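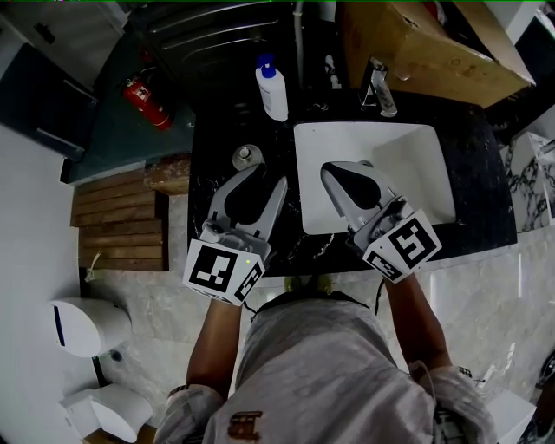 # Dritbridge Water Hardness Readings

Search this site Search Go

Posted in August by Matei

Tap water hardness for homes in Dritbridge and Stastgate, kept as plain CSV files. Readings come from kitchen and bathroom cold taps, taken by householders with drop-count test kits. The set is meant for anyone working out softener settings, kettle descaling or how much soap to use.

## Files

- `readings.csv`: one row per test
- `taps.csv`: one row per tap, with room and pipe type where known
- `streets.csv`: street names matched to the two supply areas
- `old/`: earlier readings, left as they were typed in

## Columns in readings.csv

- `tap_id`: matches `taps.csv`
- `month`: month of the test, no day given
- `drops`: drops needed for the colour to change
- `hardness`: milligrams per litre as calcium carbonate
- `softened`: yes, no or unknown
- `note`: free text, often blank

## How a reading is taken

Run the cold tap for 30 seconds. Rinse the tube with the same water, fill it to the line, and add drops one at a time, swirling between each. Write down the count when the colour holds. Each tap is tested 3 times and the middle value goes in the file. If the highest and lowest differ by more than 2 drops, the householder starts again with a fresh tube.

Bathroom taps fed from a loft tank are marked `tank` in `taps.csv`. They should not be mixed with mains taps when comparing streets.

## Known problems

- Stastgate has far fewer taps than Dritbridge, and most of them are in the newer streets near the station.
- Four taps changed from unsoftened to softened part way through. They have new IDs after the change, with the old ID in `note`.
- The older kits came with a different tube. Those rows are in `old/` and have not been converted.
- Blank `softened` cells in `old/` mean the question was not asked.

## Use

Free to copy and reuse with credit to the Vurero water pages. Please don't use the figures as a safety check. The kits measure hardness only and say nothing about lead or bacteria.

Corrections are welcome. Send the tap ID and the row as it ought to read.

Contact | © Vurero | Back to top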